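I've come around to thinking that a town ought to keep at least one bakery that opens before the sun does, even if it loses a little money doing it. Ours in Linell has been on the same corner since 1911, and on dark December mornings its window is the only light on the street. You go in for a loaf and come out knowing whose roof leaked and who had the baby — and you can't get that from the big store out in Mackay, however good the prices are. I do shop there too, I should say. But bread I buy close to home, five minutes on foot, and I hope more of my neighbors will start doing the same this winter.

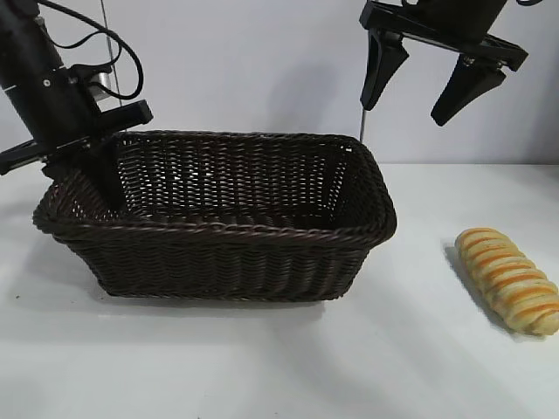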